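Korkham Cue Club: Questions We Get

Do I need to be any good?
No. Look at the fixtures list — we have kept our place at the bottom with real dedication.
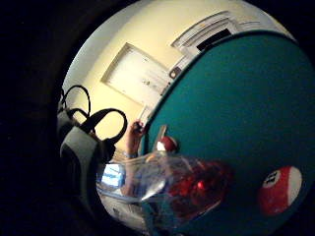

Naomi Chege would like it added that she has won 2 frames since May, and that both counted.

Can I bring my own chalk?
Please do. Ours wanders off.

What happens if I rip the cloth?
You pay 200 pounds and hear it mentioned every Sunday.

Is there a dress code?
Shoes.

Who do I ask about joining?
Hnat Karpenko, after his break.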